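Ticket 1723: Label printer drops off network after router change, prints blank or half labels
Status: Closed
Opened by: Lorraine Wihongi
Assigned to: Keegan Faulkner
Site: Whitelaw, upstairs stockroom
Product: Jalton desktop label printer, connected by Wi-Fi to Moden inventory software

Lorraine Wihongi, 8:52 am
The label printer in the stockroom stopped working after the internet people swapped the router. The Moden program says "printer offline" on both computers. I turned the printer off and on and it made its usual noise and the light went blue, then amber. We have a delivery to label before lunch. The old router is still in its box here if that helps.

Keegan Faulkner, 9:10 am
Thanks Lorraine. Amber after blue means the printer has started up and can't find the network it remembers. Please do the following.

Hold the feed button until the light flashes, then let go. It will print a status page on label stock. Read me the two lines that start with SSID and IP.

Lorraine Wihongi, 9:21 am
It used up three labels to do it. SSID is the old name, the one ending in "upstairs." The IP line is all zeros.

Keegan Faulkner, 9:26 am
OK, so the printer is still looking for the old router. The new one has a different network name. You need to give the printer the new name and password.

Plug the printer into the stockroom computer with the USB cable. It should be in the drawer with the spare rolls. Open the Jalton setup tool, choose Wireless, then Change Network. Pick the new network from the list and type the password from the sticker under the router. Leave the cable in until the tool says Saved.

Lorraine Wihongi, 9:48 am
The new network isn't in the list. I can see it on my phone. I see the cafe next door in the list and one that is just numbers.

Keegan Faulkner, 9:55 am
That model of printer can only use the 2.4 GHz band. The new router is probably sending out 5 GHz only, or has both bands under one name and is steering things to 5. I need someone with the router login to check. Who has it?

Lorraine Wihongi, 9:57 am
Elsie Ormsby. She is in at 11. We are going to write labels by hand until then.

Keegan Faulkner, 10:04 am
No need for that. While the USB cable is plugged in you can print straight through it from that one computer. In Moden go to Settings, Devices, Label Printer, and change Connection from Network to USB. The other computer will still say offline.

Lorraine Wihongi, 10:19 am
Printing now. But the labels are coming out wrong. The barcode is fine on the first one, then the next one starts halfway down and runs onto the one after. Every few labels there is a blank.

Keegan Faulkner, 10:27 am
Two things can cause that. Either the gap sensor needs calibrating or the label size in the USB driver is different from the size in the network driver. They are separate printers as far as Windows is concerned, so the USB one will be on factory settings.

What size is printed on the end of the roll?

Lorraine Wihongi, 10:33 am
There's no end sticker on this roll. I measured with a ruler, 2 inches wide and 1 inch high.

Keegan Faulkner, 10:41 am
Open Printers in Windows, right click the Jalton USB entry, choose Printing Preferences, then Stock. Change the size to 2 x 1 and the type to "Labels with gaps." Mine defaults to "Continuous," so yours likely did too. Apply it, close Moden completely and open it again. Moden only reads the driver when it starts.

After that, with the lid shut, hold feed for two flashes. The printer will push out up to 8 labels while it finds the gaps. You can wind them back on or throw them out.

Lorraine Wihongi, 11:02 am
Labels are lined up now. I did a run for the bath towels and all of them were good. Elsie is here and will take over for the router part.

Elsie Ormsby, 11:20 am
Hi Keegan. I'm logged in to the router. Under Wireless there is one network name and a switch called Smart Connect, which is on. Do I turn it off?

Keegan Faulkner, 11:24 am
Yes. Once it's off you should get two boxes, one for each band. Leave the 5 GHz name as it is so phones and laptops stay connected. Give the 2.4 GHz one a different name. Keep it simple, letters only, no spaces or apostrophes. The printer's setup tool doesn't handle apostrophes. Security should be WPA2. If it's set to WPA3 the printer will see the network and fail to join.

Elsie Ormsby, 11:43 am
Done. It was on WPA3, I changed it for the 2.4 only. The router restarted and the card machine dropped out for a minute but came back by itself.
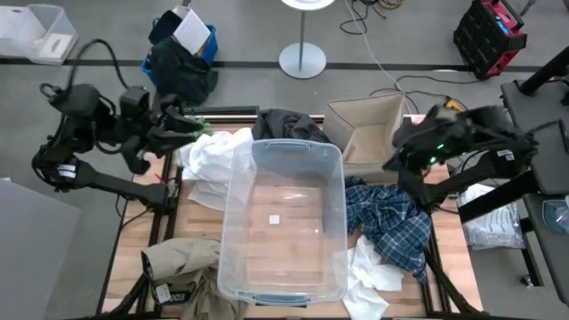
Now the setup tool shows the new network. I typed in the password and it said Saved. The light is solid blue. Status page gives an IP ending in 13.

Keegan Faulkner, 11:50 am
Good. Last part. Moden is still pointing at the old IP address. On each computer go to Settings, Devices, Label Printer, change Connection back to Network, and type in the new address. Then make the same Stock change on the network driver if the size isn't already right.

I'd also like you to reserve that address in the router so it doesn't move. Look for DHCP, then Address Reservation, and pick the printer from the list. It may show up as "unknown" – match it by the MAC address on the status page.

Elsie Ormsby, 12:15 pm
Address is reserved. The front computer prints. The stockroom computer says "printer busy" and nothing comes out.

Keegan Faulkner, 12:22 pm
There are probably old jobs stuck in the queue from this morning. Open the queue for the network printer, cancel everything, then unplug the USB cable and restart that computer.

Elsie Ormsby, 12:40 pm
There was a long list of jobs in there. Canceled them and restarted. Both computers print now. Can we leave this open overnight? Last time it worked and then was offline again when Lachlan opened up.

Keegan Faulkner, 12:44 pm
Sure. I'll set it to Pending.

Lachlan Tipoki, 7:35 am
Opened up this morning. The printer light was off. I pressed feed and it came on blue, and the first label took a while but it printed. Is that normal?

Keegan Faulkner, 8:18 am
It's the sleep timer. The light goes off and the Wi-Fi goes into low power. The first job after that is slow. If the delay is long enough, Moden gives up and shows offline, and that could be what you ran into last time. In the Jalton setup tool, under Power, set Sleep to Never. You will need the USB cable for this one too.

Lachlan Tipoki, 8:36 am
Set to Never. I'll put the cable back in the drawer.

Kirsty Ruddock, 9:05 am
Adding a note from second line so this is searchable. We had the same fault at another Moden customer after a router swap. Symptoms in order: offline, new network missing from the list, then misaligned labels once the customer moves to USB. The label problem is separate from the network problem and only shows up because of the workaround. I've asked for the help page to mention the Stock setting in the USB steps.

The Jorkalik printers don't have this problem with the list as they can use both bands, but the stuck queue step still applies to them.

Keegan Faulkner, 9:12 am
Thanks Kirsty. Lorraine, are you happy for me to close this?

Lorraine Wihongi, 10:30 am
Yes, close it. Can you tell me which rolls to order? The ones with no sticker are nearly gone and I don't know where they came from.

Keegan Faulkner, 10:38 am
Direct thermal, 2 x 1 inch, 1 inch core, with gaps. Don't get the ones with a black mark on the back unless you want to change the sensor setting. I'll email you the part number.

Resolution: Smart Connect turned off on router, separate 2.4 GHz network set to WPA2, printer rejoined, address reserved, Moden updated on both computers, print queue cleared, sleep set to Never.
Closed by: Keegan Faulkner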